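Lostemow Indoor Play Area, Jekasdale
Opening inspection checklist, with comments
Inspected 17 Sep 2020 by Sunita Bhatia

Please read the comments together with the marks. OK means I found nothing to repair. FIX means repair before children enter. WATCH means it can be used, but look at it again on the next round.

ENTRANCE AND SHOE AREA

1. Entrance gate closes by itself: OK
Comment: The gate closes fully from every position. In August it stopped a hand's width before the latch. The spring was changed and it is good now.

2. Finger guard on hinge side: FIX
Comment: The lower screw is missing. A small child can pull the guard away and put the fingers behind. I have put tape, but tape is not a repair.

3. Floor mat flat, no curled edges: WATCH
Comment: One corner is starting to lift, the one near the shoe shelf. Please do not turn the mat over to hide it, then the rubber side is up and it slides.

4. Shoe shelf fixed to wall: OK
Comment: I pulled with both hands at the top. No movement.

5. Height and age rules posted at the entrance: OK
Comment: The paper is clean and can be read by a standing adult.

SOFT PLAY FLOOR

6. Foam tiles joined without gaps: FIX
Comment: Between the slide exit and the ball pool there is a gap where my shoe goes in. The tiles were cleaned and put back in another order, I believe. They are cut to fit, so the order matters. Numbers are written under each tile in marker, please follow them.

7. Covers without tears: WATCH
Comment: Two seams on the blue step are opening. The foam is not yet visible. Lei has the heavy thread in the office drawer and says it can be sewn in place.

8. Slide surface smooth, no cracks: OK
Comment: I checked with the back of the hand from top to bottom, also the joint in the middle where stockings get caught.

9. Slide exit free for a good distance: FIX
Comment: A bench was standing in the exit space again. I moved it. I ask that it stays at the parents' side.

10. Ball pool emptied and cleaned according to plan: WATCH
Comment: The log has no signature for the last cleaning. Maybe it was done and not written. If it is not written, I must mark it as not done.

NETS, RAILS AND PADDING

11. Nets tied at all fixing points: OK
Comment: Old cable ties were cut short and the ends turned outward. Thank you for this, last year they scratched.

12. Rail padding closed, no bare metal: FIX
Comment: On the upper level the padding has turned so that the zipper faces the children. Turn it back and close it. The zipper pull should be removed or covered.

13. Bolts tight: OK
Comment: Checked by tool, 15 bolts on the lower level and the stairs. The covers were all put back.

ELECTRICAL AND FIRE

14. Socket covers in place: OK

15. Emergency light works when test button is pressed: FIX
Comment: The light over the back door goes on and then becomes weak very fast. I think the battery is old. Order the same type, part 431 in the Zarkine catalog.

16. Back door opens from inside without key: OK
Comment: It opens, but folded tables are leaning near it. Keep the full door width free also when there is a birthday party.

17. Extinguisher pressure in green field: OK
Comment: The tag is current and the pin is in.

WALLS AND PANELS

18. Panels firmly fixed, no loose corners: WATCH
Comment: I knocked along the edges and pressed at the corners. The panels with the blue brick pattern are the ones where children like to push their feet. One lower corner gives a little when pressed. No sharp edge now, but the fixing should be renewed before it opens.

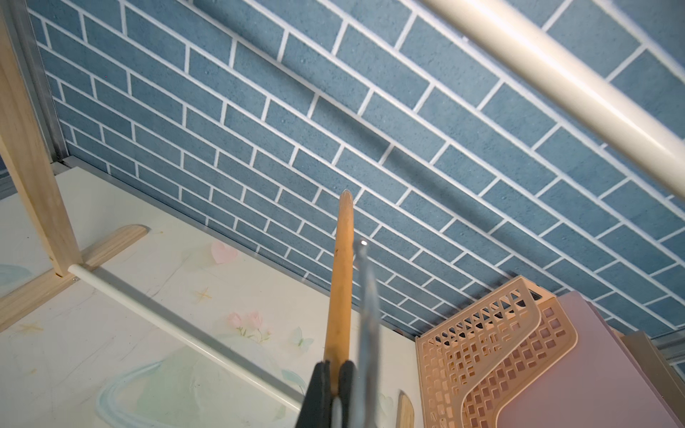

Gwendolyn Whitlock: I would move number 18 up to FIX. A corner that gives under an adult's thumb will be open by the weekend after a full party, and two longer screws cost less than a closed morning. Could we also add the panel corners to the daily round, and not leave them for the full inspection?

Reply from Sunita: I agree and have changed it in my own list to FIX. For the daily round, please press each lower corner once with the flat hand.

19. Posters and decorations out of reach, no pins: FIX
Comment: Three pins were in the board beside the drinking water. Use only the putty.

TOILETS AND CHANGING TABLE

20. Changing table strap complete: OK

21. Cleaning products locked: FIX
Comment: The cupboard was locked, but the key was in it.

22. Floor dry, drain free: OK

The points marked FIX must be signed by the person who did the repair, with initials beside the number. I come back to look at 2, 6, 12, 15 and 18 myself. The others can be signed by the shift leader.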